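The email arrived while I was descaling the kettle. I had been shortlisted for the Gimstead Teaching Award in engineering, it said, and would I kindly supply a biography, a headshot and a statement of my philosophy. I have been teaching for 21 years and had got this far without a philosophy. I finished the kettle first.

There were 24 of us on the shortlist, which struck me as less of a short list than a register. The prize was 4,000 pounds, with a plaque, and the winner would be announced at a dinner in Carnell at which the shortlisted were invited to buy a ticket. My department offered to cover the train but not the pudding.

I wrote the statement in one evening. It said that I like students to take things apart and that I try to be in the room when they do. The faculty office sent it back with a request for more impact, so I added the word "transformative" twice and they were delighted.

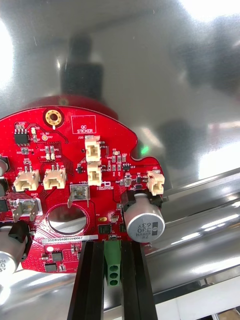 The judges wanted evidence as well, and evidence turned out to be the long part. I had to find old module reports, two letters from former students and a sample of something I had taught with. I went for the wiring exercise, where first years learn to get bare ends properly home in a green terminal block with three round entry holes, like the one on that red board, and then tug each wire to see if it stays. Half of them don't stay. I wrote this up as "formative failure" and felt slightly ill.

The dinner was fine. I was on table 4, next to a man from Linik, who were paying for the wine and wanted us to know it. He asked what I was up for and I said teaching, and he said "Lovely" in the voice people use for a child's drawing of a horse.

Ebrahimi won, and quite right too. I've sat in on those lectures and stolen from them for years - the bridge made of biscuits is not mine, whatever my second years believe. The speech was short and thanked the technicians first. I clapped until my hands hurt, partly because it was cold in there.

The plaque is enormous, by the way. It wouldn't have fitted in my office.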